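Call for participants: folding study, second round

The Sullgate group is looking for people to fold clothes with us in August. You do not need any knowledge of robots. You need two hands and some patience.

In our first round we collected 1,000 folds, all made by members of our own group. We trained the arm on them and tested it with garments it had never met. The result was clear, but it was not what we hoped for. The arm managed well with the habits of our colleagues and badly with everything else. When we added 400 folds from outside people, it failed much less often, even though these folds were slower and less tidy. We call this method Stola, and the new round should show us if the effect stays when the number of people grows.

We search for 40 persons over 18. Left-handed people are very welcome – we had too few of them last time. One session takes 2 hours, with a pause in the middle. You hold one gripper in each hand and fold as you would at home. Please do not practise before.

Sessions are at Sullgate, in the Pfeiffer building, ground floor. We pay your travel and give a voucher for the Sudel canteen. You can stop at any moment and keep both. 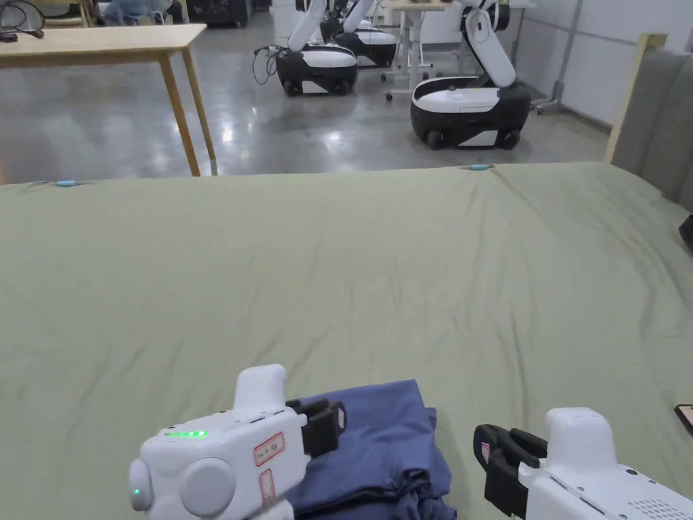

Do I have to fold in a special way?
Fold in your own way, please. The study compares the habits of different people, so we give no instructions about the order of the steps.

To take part, write to Mhairi Niven and tell her which hand you write with and if mornings or afternoons suit you better.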